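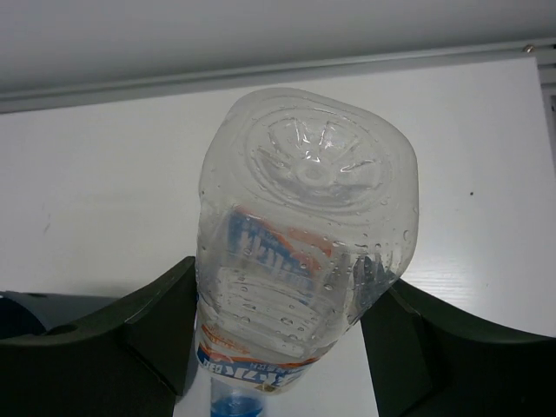 I have taken over the recycling for our building on Tralgate (three floors of small offices, one bin store at the back) and I want to write one plain notice for the kitchens about plastic drinks bottles. We get through a lot of them. Henriques deliver water by the pallet for the meeting rooms and most of the bottles come back to the kitchens with a mouthful left in. I have been telling people to tip them out and leave them upside down to drain, but they never drain properly. Even stood on its neck, a bottle keeps a scatter of droplets all over the inside, most of them in the lower half, and of course with the blue cap still screwed on they have no way out at all. In June our collector, Drundix, left a sack behind with a sticker on it that said "contaminated – liquid". I rang them and was told "empty and dry", and then a different person told me "empty is fine".

So what I would like to know is:

- Do bottles have to be dry inside, or is a bit of condensation all right?
- Cap on or cap off?
- Does the printed label have to be peeled off? Ours have a wraparound one and it takes ages to get the glue off.
- Is it worth asking people to squash them? The sacks fill up very quickly.

We are in Fondorbridge, if that makes a difference. I don't mind doing some of the work myself but I have 70 people in the building and I can't dry bottles for all of them.

**binstore_tralgate**
Posted October 10, 2021

---

**greylag**

I worked on a sorting line for a few years, at a plant that took mixed plastics from offices and shops. It wasn't Drundix, so check anything below against what they put in writing.

Drops on the inside don't matter. Bottles are baled, chopped into flakes and washed, and a bit of water is neither here nor there. What causes trouble is a bottle that is a quarter or a third full. It is heavy, so it doesn't behave as it should on the belt, and when it goes into the baler it bursts and soaks the paper and card if those are collected together. I would guess your sack in June had several of those in it. Whoever picks up the sack feels the weight and hears it slosh, and that is enough for a sticker.

I would put "empty" on the notice and leave "dry" off it. If you say dry, some people will start poking kitchen roll down the necks, and the kitchen roll is worse than the water.

Caps: on, in most places now. Loose caps are small enough to fall through the screens and end up with the rubbish. Caps are normally made of a different plastic from the bottle, but the two are separated later, in water. One floats and one sinks. The order to give people is cap off, pour out, squash, cap back on. If you put the cap on first the bottle is full of air and won't squash, and if you leave it off after squashing the bottle opens itself up again overnight.

You squash it from the side. The base is the stiff part, with the moulded petal shapes and the rings, and it won't give if you stamp on it end on. Lay the bottle down and press the middle, where the ribs are, and it folds quite easily.

Labels: leave them. They come off in the wash or get blown off before it. The only ones we used to have trouble with were the full-length sleeves that cover the whole bottle, and a band around the middle isn't one of those.

---

**Pilchard**

Just get a water cooler and stop buying bottles. We did and it saved us 400 pounds in the first year.

---

**second_floor_kitchen**

I look after a similar sort of building and agree with most of the first reply, with a few things from the practical side.

Check whether your sacks are weighed. Ours are, and we were charged extra for anything over the limit. A sack of bottles with an inch of water in each is surprisingly heavy to carry down two flights as well.

For draining, I put an ordinary washing-up bowl beside the sink with an old wire rack across it. Bottles go in neck down with the cap off, and the caps go in a dish next to it. Whoever empties the rack puts the caps back on. It doesn't get them dry. You still see beads on the inside the next morning, and after a warm day there can be more on the shaded side than when you started. We have never had a sack refused over it. The rack needs a wipe every week or the underside goes slimy.

If you have fizzy or fruit drinks mixed in with the water, give those a quick rinse with whatever is left in the washing-up bowl. Plain water bottles don't need rinsing. We had wasps in the bin store the summer before we started doing it.

On squashing, ask Drundix first. Our collector used to want them whole, then changed its mind and sent a letter saying flat was fine. Get it in an email, then you have something to show the driver.

For the notice itself, keep it to one line per step and put it at eye level over the bin. Mine was a full page to start with and it was covered in coffee rings inside a week. The current one reads:

1. Cap off
2. Tip it out
3. Squash it
4. Cap on
5. Clear sack

No mention of labels. When I had a line about labels people peeled them and left them stuck to the worktop.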